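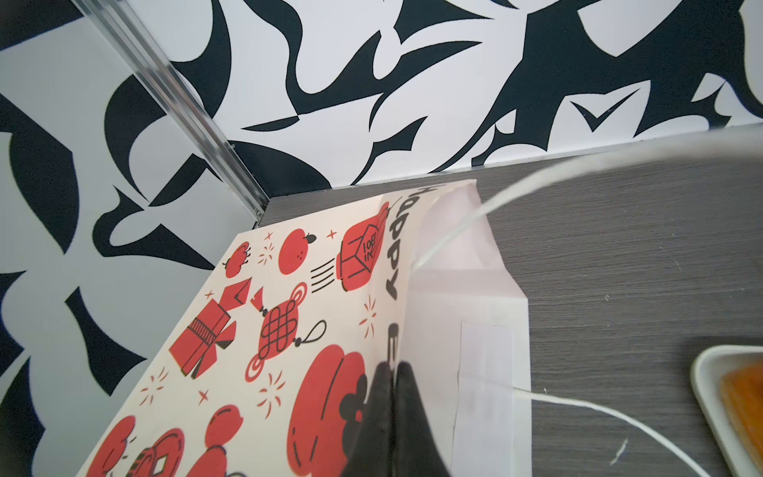 A festive paper gift bag lying at an angle, gripper fingers over one side.

Workshop tips: teaching an arm to handle gift bags

At Urner we gave the Cololeo arm 436 tries at paper bags, and the bags did rather well. Its best score came with the wrist camera tilted 13 degrees.

Keep cord handles clear of the fingers before each go.
Score a crumpled bag as a miss, however proud you feel.
Change the starting angle every 2 tries. Left alone, the arm learns one corner of the table by heart.
Save the failures too. Our first 100 were nearly all failures, so we had plenty.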